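Ticket 1759 — Glass coffee table, streaks and haze after cleaning, top shifting on base
Product: Talonley glass-top coffee table, teardrop
Category: Care and assembly
Status: Open, waiting on customer

Customer wrote:

Hello, and thank you in advance to whoever picks this up. I have the Talonley table, the teardrop one with the clear top and the black tube base, and I have two problems that may or may not be the same problem. I've had it since June and I do love it, so please don't read this as an angry letter!

First, the glass won't come clean. I wipe it, it looks lovely for as long as it takes me to put the cloth away, and then the light comes in low at the end of the afternoon and I see a gray haze with big swoops in it, the exact shape of my arm going back and forth. I've tried the blue spray from the grocery store, then vinegar and water, then the blue spray again with more elbow grease.

Second, the top moves. When I lean on the narrow end to wipe the wide end, the glass slides a little on the base. It doesn't tip, it just creeps, and then the overhang looks wrong and I have to nudge it back. The table stands on a big light gray carpet, fairly soft.

Support replied:

Hello, and thank you for such a clear message. We're glad you like the table and sorry it's giving you trouble. A few questions before we send you off to try things. What kind of cloth are you using, and has it been washed with fabric softener? Is there anything left on the table while you clean? And could you look underneath and tell us whether each of the clear pads is still in place where the glass meets the bars? Please take everything off the top before you put your head under there.

Customer wrote:

Good questions, all of them, and I'm a bit embarrassed by the first. The cloths are old hand towels, and yes, they go in with everything else, softener and all. I like how they smell.

As for what stays on the table, well, quite a lot. We keep the sodas and the chips out for anyone who drops by, and the apples live there too, and I tend to push it all to the back and clean the front, then push it all to the front and clean the back. I suppose I'm dragging things through the wet part. The soda bottles leave rings, I know that much.

I looked at the pads. They're there, but one has gone flat and yellowish on one side and there's carpet fluff stuck to it. I can get a fingernail under it.

Support replied:

That helps a great deal. We think you do have two separate problems, and both should be easy enough to put right at home.

For the haze: fabric softener leaves a waxy film on towels, and the towel passes it along to the glass. Vinegar alone won't always lift it, and spray on top of it just moves it around. Please try the following.

1. Clear the table completely. Put the snacks and drinks on a tray and carry them to the kitchen.
2. Wash the glass with warm water and one drop of dish soap, using a brand new sponge, soft side only.
3. Go over it again with plain water and a clean cloth that has never met softener. Microfiber is best.
4. Dry it right away with a second cloth, in straight lines from the wide end to the narrow end.
5. Wait for it to dry fully before anything goes back.

For the creeping top: we're mailing you a set of 8 replacement pads at no charge, in a small envelope from our Wendton warehouse. With a helper, lift the glass straight up and lay it on a folded blanket. Peel off the old pads, clean the bars with a little rubbing alcohol, let them dry, and press the new pads on. Please don't lift the glass alone, however light it seems.

While the top is off, it's worth seeing whether the base rocks. Soft carpet can hide a foot that isn't sitting level, and turning the base a few inches is often enough to settle it.

Customer wrote:

The envelope came, thank you! I haven't done the pads yet, my helper is away until next week, but I did the washing part, start to finish, with a proper microfiber cloth from Jokness that cost me less than the spray did. What a difference. I held a flashlight down low and went over it from every side and there's one faint swoop left near the narrow end, which I think is from me leaning on it.

Now I have a smaller question — sorry, there's always one more with me. Is it all right to leave a folded cloth lying over the edge of the glass between cleanings? It's handy for rings. And does it matter if a tray sticks out past the side a bit? My sister-in-law says the overhang puts strain on the glass, and she had a table from Botha once that cracked, so she has opinions.

Support replied:

A dry folded cloth is perfectly fine. A damp one will leave a mark where it sits, so hang that somewhere else. A light tray sticking out a little won't harm the glass, though it's easily caught by a passing knee, so we'd slide it in when people are over. Please keep heavy things toward the middle until the new pads are on.

We'll leave this ticket open until you've had a chance to fit them.

Customer wrote:

Will do, and thank you for being so patient with me. Everything is back in its usual spot for now, and I'm keeping my elbows off the narrow end.

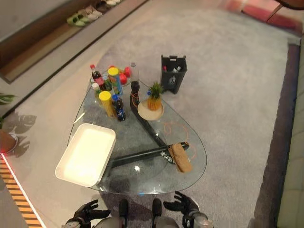
I'll write again once the pads are on and let you know whether the top stays put. If there are any left over, should I keep them or mail them back to you?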